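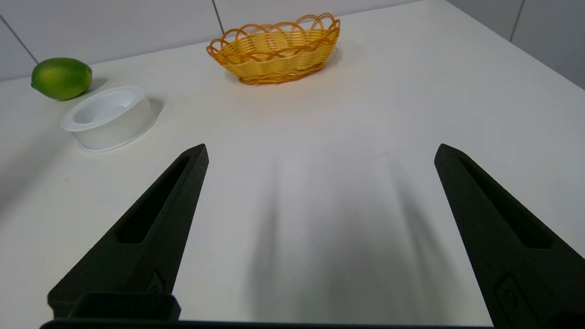 Parte 4. Montar os dedos e fazer o primeiro teste na mesa

Se você chegou até aqui, a base da garra já está presa no punho e o cabo do servo passa por dentro do braço (se passou por fora, tudo bem, o meu também ficou assim uns bons meses). Agora vêm os dedos, a parte que eu mais gosto!

Você vai precisar do par de dedos impressos, dos parafusos do saquinho 11, da chave fina e da placa Dado ligada ao computador com o Groltedeck aberto.

1. Desligue a fonte. Desligue mesmo, tirando da tomada. Eu já levei um beliscão da garra por preguiça e não recomendo.

2. Confira qual dedo é o esquerdo. Os dois são espelhados, e as pontas têm que se inclinar uma para a outra. Se elas apontarem para fora, troque os lados.

3. Encaixe cada dedo na base e ponha o parafuso sem apertar até o fim. A cabeça do parafuso fica virada para a câmera do punho, então dá para conferir pela imagem se ele continua no lugar.

4. Ligue a fonte e, no Groltedeck, mande a garra para a posição aberta (o valor de fábrica é 300). Os dedos devem parar bem afastados, com um vão largo de mesa entre eles, um de cada lado da imagem. Se um abrir mais que o outro, solte o parafuso, acerte na mão com a fonte desligada e tente de novo.

5. Feche devagar, baixando o valor de 12 em 12, até as pontas se encostarem. No meu isso acontece em 200. Anote o seu, porque ele vai entrar no arquivo de configuração.

6. Agora sim, aperte os parafusos. Firme, mas com carinho: é plástico.

Cuidado: não aperte com a garra fechada e energizada. O servo fica fazendo força contra você e quem perde é o encaixe.

7. Arrume a mesa de teste. Eu uso uma tigela branca, um limão verde e uma cestinha amarela trançada, daquelas de plástico, mais para o fundo. Deixe um bom pedaço de mesa livre na direita para o braço manobrar.

8. Rode a rotina "pegar e soltar" e comece pelo limão. Ele rola, foge, irrita, mas mostra na hora se os dedos estão fechando alinhados. O destino é a cesta. Deixe a tigela para depois, que pegar pela borda pede outro ajuste (parte 5).

Nota sobre as sombras: com a luz vindo de cima, os dedos jogam umas faixas cinzentas na mesa, e tigela branca em mesa branca já não ajuda muito. Se o detector Flevitz marcar objeto onde só tem sombra, suba o limiar de contraste um ponto de cada vez. Uma folha de papel vegetal na frente da luminária também quebra um galho danado.

Nota para quem tem o braço Herrera antigo: a base é um pouco mais alta, então refaça a altura da mesa antes do passo 8.

Revisado em 31 de julho. Os valores de abertura do passo 4 mudaram; quem imprimiu os dedos em janeiro ainda deve usar a tabela velha, no fim da parte 2.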